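Thread on tare, for people who sell food by weight. I service retail scales for a living and I answer the same six or seven questions every week, so they are going in one place.

Definitions first. Gross is everything on the platter. Tare is the container, wrap, liner, label, anything the customer isn't paying for. Net is gross minus tare. The price is computed on net. If you remember only one post, use this one.

Zero and tare are different keys and do different jobs. Zero resets the scale's idea of an empty platter. Tare stores a weight and subtracts it. If you put a container on and press zero, many scales will refuse, and the ones that accept will be wrong once the container comes off.

The range in which the zero key works is small on most counter scales, typically a couple percent of capacity. That limit is deliberate. A scale that lets you zero out a full tray of chicken salad is a scale that lets you lose track of a full tray of chicken salad.

Divisions. A common counter scale is 30 lb by 0.01 lb. That is 3,000 divisions. Anything below one division gets rounded. A produce bag that weighs less than half a division will read as 0.00 when you set it down by itself. The bag still has weight.

So how do you tare something the scale can't see? Weigh ten of them together and divide. Write the result on the tare sheet by the scale. If it comes to less than one division, your rounding rule matters, and the rule should already be written down somewhere. Ask your inspector which way they want it rounded before you pick.

Worked example. A deli tub I weighed this morning is 135 grams with its lid. In pounds that is 0.298, which the scale shows as 0.30. On a salad at $8.99 a pound, forgetting that tare adds $2.70 to the ticket. Every time.

It was a heavy tub, I know. Heavy tubs are where this goes wrong, though. People switch to a nicer container and never touch the tare table in the price lookup file.

Which brings me to stored tares. Most label-printing scales keep a tare for each item number. The item number does not know you changed suppliers. Lacson, a grocery I look after, had 44 items in the prepared food case still carrying the tare of a tub they stopped buying in September. All 44 were overcharging by a few cents.

Sumathi Gounder runs that department now and keeps a printed tare sheet taped inside the cabinet door, with the container's order code next to each value. When the code on the carton doesn't match the code on the sheet, somebody reweighs. It takes five minutes per delivery.

Moisture. Absorbent pads under meat get heavier as they sit. Dry tare is the weight of the unused pad and tray. Wet tare is the used pad plus whatever liquid it has taken on. Which one applies to you depends on the product and the jurisdiction. I'm not going to guess in a thread. Call your weights and measures office.

Paper goods also pick up moisture from the air, but at counter scale resolution I have yet to see it move a reading. Butcher paper cut by hand is a bigger problem. Two people will cut two very different sheets. Use precut sheets or tare every one.

Keyboard tare or platter tare? Keyboard (typed in) is faster and repeats well when the container is uniform. Platter (put it on, press the key) is better when customers bring their own jars. For bulk bins I like platter tare with the value written on the jar in grease pencil.

If you write the value on the jar, write the unit too. Anil Reddy once spent an afternoon chasing a fault at a bulk store that came down to jars marked 16 with nothing after it. Half the staff read it as ounces and typed in a full pound. The rest typed 0.16.

Clear the tare. Many scales clear it automatically when the platter returns to zero, but that behavior is a setting and some installers turn it off for batch work. If the display shows a negative number with nothing on the platter, that is a tare still in memory. It isn't a fault. Please don't open a ticket for it.

Things that ARE a fault: a reading that drifts with a steady load, a reading that changes when you move the same load from the middle to a corner, a zero that won't hold with the vents off. The corner one is easy to check. Use one solid weight, five positions, and write down all five readings.

For the vents: a ceiling diffuser aimed at a large flat platter will move the last digit on a light load. I have seen a load cell replaced over this. The invoice was $406 and the new cell did the same thing as the old one. We turned the diffuser.

Level. There is a bubble on nearly every counter scale and it is usually hidden behind the label roll. If the scale has been slid sideways for cleaning, look at the bubble before you look at anything else. Four feet, all touching, lock nuts snug.

Question from Bláthnaid Geraghty by message: can she use a kitchen scale for a farm stand if it reads to the gram? Fine resolution doesn't make it legal for trade. You need a type-approved device, suitable for the load, and whatever registration your county asks for. Kitchen scales seldom have the approval.

Second part of her question was about selling by the piece. If it's sold by count, you don't need a scale for that item at all. Price each, sign it as each, and don't put a per-pound price on the same card unless you can weigh it.

Liners are the one I still see missed in otherwise careful shops. The bowl gets tared, then somebody lines it and fills it. The liner is tare. Put it in first, press the key second, product third. Same order for every person on the shift.
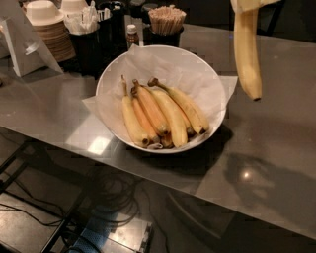

Then read the display before you take anything off. Net indicator lit, tare value where you expect it, unit correct. If one of those is off, clear and start again from an empty platter.

I'll do a separate thread on price rounding. Gerardo D'Amico has asked for one on hanging scales as well, and that will need more than a thread.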